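The Distance Between a Hand and a Table

How small robot workshops are writing their own rules for arms that work next to people

Most rules about robots were written for robots behind a fence. The fence did a good part of the thinking. If the gate was open, the robot stood still, and if the gate was closed, there was no person inside. A safety officer could walk through a hall in the morning, look at the gates and go home with a quiet mind.

The rooms I visited for this article have no gates. They have ordinary tables, two arms on a base, and a person who stands one step away. The arms handle bags, shoes, towels, toys, the things of a normal house. They are slow, and they are not very strong. But they are near, and it is this nearness that the old rules do not describe well.

In Zostau, a town with more bakeries than robot companies, a workshop of 24 people has spent the last year writing a house standard for such work. The first version had 62 rules. I was allowed to read it, and I must say that I was tired at page three. There was a rule for the length of sleeves and a rule for chewing gum. There was a rule that told the reader to follow the other rules. The present version has five pages and is printed in large letters, so that it can be read from the operator's place without bending.

What was kept is mostly about the moment before movement. The operator says aloud that the arms will start. The second person in the room answers. If there is no answer, nothing starts, also when the second person is clearly visible and nodding. I asked if this was not a little theatrical. The reply was that nodding is what people do when they have not listened.

Then comes the rule about the stop button. It must be reachable with the hand that is free, not with the hand that is better. This sounds like a small thing, but it changed where people stand. In Zostau the operators now choose their side of the table before they choose the task.

The workshop in Rirkcombe has gone another way. Its standard, called Meesuk after the street where the first laboratory was, does not speak much about people at all. It speaks about objects. Every object that goes on the table is put in a class: soft, stiff, sharp, or with a loop. The last class surprised me. Handles, laces, straps and key rings belong to it, and also the cables of the arms themselves. A loop can catch a finger of the gripper, and when it catches, the arm pulls on something which its program does not expect. Meesuk asks that each loop within reach is named on the task sheet before the work begins. If a new object comes during the session, the sheet is corrected by hand. A sheet without corrections is looked at with some suspicion.

I like this rule, although it makes more paper. It forces a person to look at the table for a minute with open eyes. A paper shopping bag, for instance, looks like the most harmless thing in the world. Under Meesuk it has two loops, a mouth that closes by itself and walls that tear. For two arms working together it is a rather serious object, and it gets a task sheet of its own.

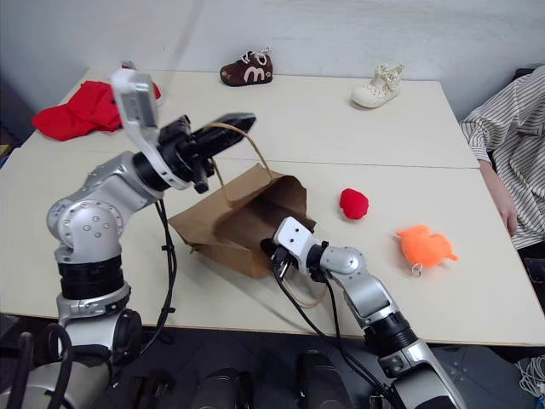 One gripper lifts the handle of a paper bag while the other works at its opening.

Both standards agree that a task for two arms should be treated as one machine and never as two. When one arm stops, the other must stop also. In older programs this was not always so, and an arm which continued alone could pull an object out of its partner's fingers. Both also ask for a rest position that the operator can recognize from the door.

They disagree about where a person may put a hand. Zostau permits a hand at the table edge during slow movement, if the operator has given the answer. Meesuk does not permit it at all and asks for a line of tape on the floor, 56 centimeters from the edge. I have tried both. Behind the tape I felt safe and a little useless, and twice I stepped over it without noticing, to save a toy from falling. At the open table I felt more responsible, but my attention was weaker after the second hour.

The two groups have been exchanging their texts since January – with some politeness and much red ink. A joint version with the working name Saltilow should be ready for testing in other workshops this year. The floor tape is still under discussion. The rule about chewing gum was proposed again by Rirkcombe, and Zostau has asked for time to consider it.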